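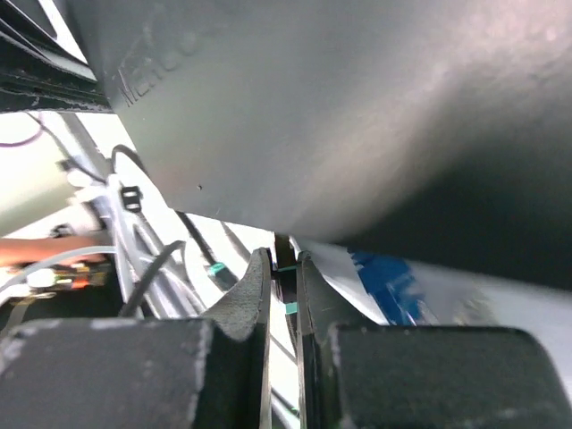
The wall that was built to be taken away

Predeo, a group of sculptors from Fesitz, filled the old hall at Skorkeven with unfired clay. Visitors were allowed to carry it home.

30 October 2020 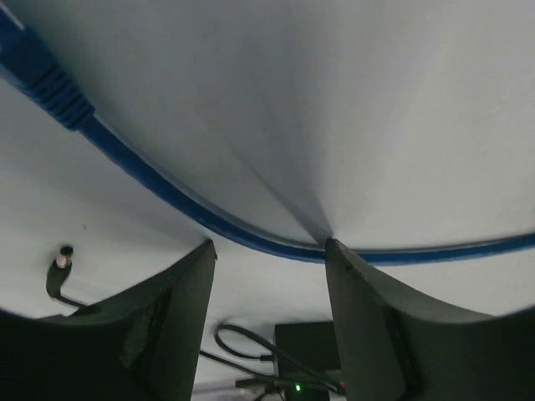 Marit Oszlar
Contributing writer, sculpture and craft

When I arrived at Skorkeven in the last week of the exhibition, the wall was already lower than my shoulder. In the photographs from the opening it reaches well over the heads of the guests, and it crosses the hall from one side to the other, so that you had to walk along it to find the narrow passage at the end. Now I could look over it and see a couple eating their sandwiches on the bench on the far side.

The wall is by Predeo, a group of sculptors who share a studio in Fesitz and who sign all their work together. It was made from 1,538 bricks, each pressed by hand in a wooden mold and left to dry in the air. None of them was fired. This is important for the work, and the group was strict about it even when the hall's insurance company asked them to think again. A fired brick stays a brick. An unfired one goes back to mud if you leave it in a bucket of water overnight, and you can make a cup or a head or another brick from it.

The rule for the visitors was written on a small card by the entrance. You could take one brick, from the top row only, and you had to write in a book what you planned to do with it. By the evening of my visit, 512 bricks were gone. I spent a long time with this book. Many people wrote only "keep it." One person wanted to put it under a short table leg. Someone else wrote four pages about a grandmother's oven, and at the end of the four pages did not say what the brick was for.

I must admit that I had doubts before I came. I have seen a lot of art in recent years which asks the public to take something, a poster or a candy or a stone, and often I felt that I was helping the artist to clean the room. At Skorkeven I felt this less. A brick is heavy, and you have to decide how you will get it home. I watched a woman put hers in the basket of a bicycle, take it out, wrap it in her scarf and put it back again. The dust was on everything. It was on the sleeves of the guards and on the door handles, and a line of it went down the steps and a good way along the street to the tram.

The clay comes from a pit just outside Fesitz, which supplied the local roof tile works until that closed. It is a poor clay for pots, the group told me, because it has too much sand and it cracks when you bend it. They like the cracks. During the 16 weeks of the exhibition the wall dried further and moved a little, and one section near the passage had to be supported from behind with boards. I thought the boards would spoil it, but I ended up looking at them more than at some of the bricks.

Not all of it works. In the side room there is a video of the pressing, 487 minutes long, and I do not believe that it was made for watching. The sound is pleasant. The text in the leaflet is printed in light brown on a slightly darker brown, and I gave up after the first page, although a friend with better eyes says that the part on the tile works is very good.

What remains of the wall will be soaked and pressed again over the winter. In February a second version opens at Haslam, where the room is much smaller and has a wooden floor, so the group is still calculating how high they can build. The book will travel too, with the old entries left in. Visitors who took a brick from Skorkeven may bring it back and put it on the new wall, and they will be asked to write a line about where it has been.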